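Trinum Bench Handling Set – README

Released 31 May 2025 by the Monside bench group

Trinum is a set of recordings of small-parts handling, made by people who sort and place light items for a living at our Orellana site. We started it when the first automated cell was on its way, and the folks at the benches wanted (quite rightly!) a say in what it would learn and what would stay with them.

What's inside: 94 recordings from 8 operators, each working with a gripper in either hand. 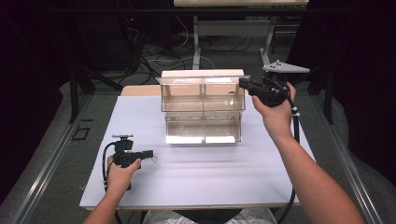

Figure 1. Two-handed work at the white table, with the clear two-tier container in the center.

Operators now spend part of a shift recording and part on their usual work, at the same pay grade. Several have told us they like the change of pace – though wrists do get tired, so please keep to the 5-minute breaks if you add sessions of your own.

Thin items are the hard ones, and they are where an experienced hand shows most. Check the fingertip views first when reviewing them. 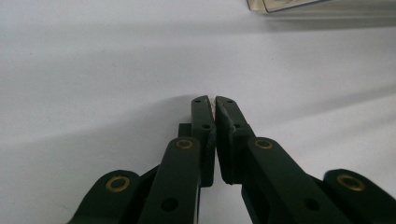 Figure 2. Fingertips nearly closed, with a small pale sliver in the gap.

Known gaps: no left-handed operators yet. We hope to fix that in October. Labels follow the Namell sheet, in the docs folder.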